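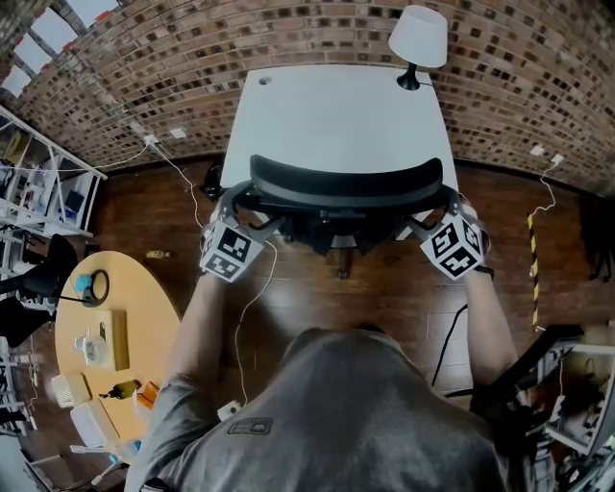

Wrist Cubes for Hand Tracking: Project Report
November
By a student in the Prevudero workshop program

The goal of this project was to record where a person's hands go during everyday tasks, so the motion can be replayed later on a two-armed robot. Commercial tracking gloves were outside my budget. I decided to build marker cubes that strap to the wrists and are read by an overhead camera.

Each cube is white with black-and-white marker patterns on its sides. A flat marker only works while it faces the camera. With a cube, at least one side usually stays in view when the wrist turns. I printed the shells in the shared workshop at Flultport and glued on the patterns after sanding the faces. My first pair was 40 mm on a side, and the software kept losing them whenever the hands moved away from the camera. The second pair is 80 mm. They are clumsy to wear but they track much better.

The test task was moving an office chair. You hold the backrest with both hands and push the chair toward a desk or pull it back out. I picked it because both hands have to work together and they stay a fixed distance apart as long as the grip doesn't change. That gave me a simple check on the data. If the distance between the cubes jumped around during a push, the tracking was wrong.

Results

In the first session 5 recordings had to be thrown out. In 2 of them a strap had slipped and the cube turned on the wrist. The others had gaps where my head and shoulders blocked the camera when I leaned too far over the chair. Raising the camera mount helped with that.

Light was the other problem. Glare from the windows washed out the top faces in the afternoon, so I moved the later sessions to after 6 p.m. and used lamps. I also switched from glossy paper to matte.

The software is the Birnex marker reader with my own script on top that smooths the path and fills short gaps. Long gaps are left empty.

What is left to do

The straps need a wider base so they can't rotate. I also want to try the Msimang arm kit for replay, but it has only been bench tested so far and the gripper can't close on a backrest this thick.

Contact: Prevudero student projects, Flultport workshop
© Prevudero. All rights reserved.
Back to top
5 shares | 2 comments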